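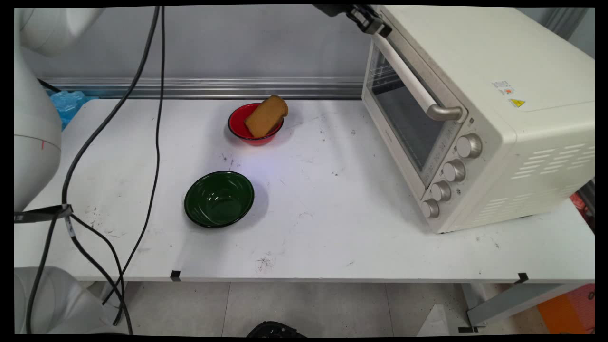
Minibackofen mit cremefarbenem Gehäuse, dazu eine rote Schale mit einer Brotscheibe und eine dunkelgrüne Schale

Der Minibackofen (auch Tischbackofen oder Toastofen) ist ein elektrisches Küchengerät, das auf einer Arbeitsfläche oder einem Tisch steht und zum Rösten, Überbacken, Aufbacken und Backen kleiner Mengen dient. Vom Toaster mit Schlitzen unterscheidet ihn der waagerechte Rost, und gerade dieser Rost macht das Gerät so wunderbar vielseitig: Eine dick geschnittene Scheibe Bauernbrot passt ebenso hinein wie ein belegtes Brötchen oder eine kleine Auflaufform.

Aufbau
Der Garraum liegt hinter einer Klapptür mit Sichtfenster, deren Griff meist quer über die Oberkante läuft. Oben und unten sitzen Heizstäbe, die sich bei vielen Geräten getrennt zuschalten lassen. Bedient wird über Drehknöpfe für Temperatur, Zeit und Heizart, manche Ausführungen haben vier davon. Lüftungsschlitze im Gehäuse führen Wärme ab und dürfen nicht zugestellt werden. Kleine Modelle fassen neun Liter und nehmen 800 Watt auf, der Nollov aus der Baureihe Tuominen ist ein bekannter Vertreter dieser Klasse.

Brot rösten
Brot gelingt im Minibackofen besonders schön! Die Krume bräunt von oben, die Kruste wird nur leicht dunkler, und durch das Fenster lässt sich der Fortgang verfolgen. Üblich ist die mittlere Schiene bei hoher Oberhitze. Frisches Brot braucht länger als altbackenes, das weniger Wasser enthält und deshalb zu den besten Kandidaten überhaupt zählt. Nach dem Rösten stellt man die Scheibe am besten schräg, etwa an den Rand einer Schale gelehnt, damit die Unterseite nicht im eigenen Dampf weich wird. Flach auf einem kalten Teller verliert sie ihren Biss in kurzer Zeit.

Stellfläche
Der Untergrund soll eben, fest und hitzebeständig sein. Kleine Füße halten den Boden des Geräts auf Abstand. Als Tischtiefe gelten 60 Zentimeter als bequem, weil vor der geöffneten Tür noch Platz für eine Schale bleibt. Helle Platten sind beliebt, zeigen aber jede Spur. Krümel und Fett sammeln sich mit Vorliebe an der Vorderkante, vor allem dort, wo diese abgesetzt ist und Rillen bildet.

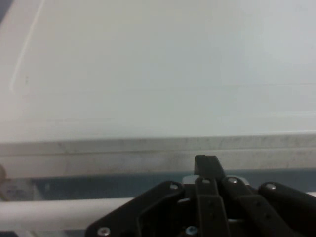 Seija Lehtinen hält die Vorderkante für die am meisten unterschätzte Stelle des ganzen Platzes: Wer nur die Platte abwische, schiebe den Schmutz bloß nach vorn, und sie selbst fahre deshalb zuerst mit einem feuchten Tuch die Kante entlang und nehme sich die Fläche danach vor.

Reinigung
Die Krümelschublade wird bei kaltem Gerät und gezogenem Stecker geleert. Rost und Blech kommen in warmes Spülwasser, die Scheibe verträgt ein weiches Tuch mit etwas Natron. Heizstäbe werden nicht nass gereinigt.

Siehe auch
Toaster, Heißluftofen, Röstbrot, Arbeitsplatte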